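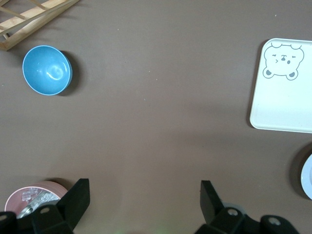 Last updated: April
3 min read

The drying corner, second attempt

I moved apartments in the winter and lost eleven inches of counter in the process. The old kitchen had a run beside the sink long enough for a full-size plastic rack with a drip pan. The new one does not, so dishes now dry on the table, and the table needed a system.

Requirements first. Whatever sits there has to hold one day of dishes for one person, which in my case is 6 plates or bowls at most, plus flatware. It has to move in one trip when I want to eat. It must not leave water on the tabletop, which has a matte finish and shows a ring if a wet mug is left on it overnight.

The wooden rack stays. It is the folding type with slats and crossbars, and I paid 1435 for it at Hassanpour, the housewares shop near my old bus stop, before I knew I was moving. Bare wood has one known problem, standing water at the joints. I rotate the rack end for end when I empty it in the morning so the same joints are not always at the low side. After two months I see no dark spots. I had planned to oil it and have not done so. Mineral oil is the usual advice, and I may try it on the underside first.

The blue bowl is the small one from a set that is otherwise gone. Capacity is one serving of rice or a cut-up orange. It does not sit well in the rack, as the foot is narrower than the slat spacing and it tips forward, and then water collects inside the rim. I now dry it by hand and leave it out next to the rack. It gets used three or four times a day, so a shelf would be wasted on it.

The bear tray took some testing. Parisa Azimi gave it to me when she cleared out her kitchen, and I assumed it was too small to be useful. It is square, white, with rounded corners and a low raised rim. I poured water into it from a tablespoon measure to find where it would spill if carried at a normal walking pace, and I got from the table to the sink with 12 tablespoons and no loss. That is more than the dishes drip after a decent shake over the sink. The bear is printed in one corner, so I put cups at the opposite corner and the drawing stays visible.

Current arrangement: rack at the back left, bowl in front of it, tray on the right. The middle is kept clear for a cutting board. I tried the tray under the rack for a week and the rack rocked, the footprints being different sizes. A folded towel under one end fixed the rocking and then stayed damp until evening, so I gave that up.

I also looked at a roll-up steel mat from Andisard that lies across the sink. The listed price was 1177, and the shortest version was still wider than the basin by enough to block the faucet handle. If they make a narrower one I will measure again.

Still open: where the flatware goes. At the moment forks and spoons stand in a jar on the windowsill, handles down, and the jar needs emptying every second day. Next I want to try a short cup with holes in the base, set on the tray.

Contact | © Woltatside | Back to top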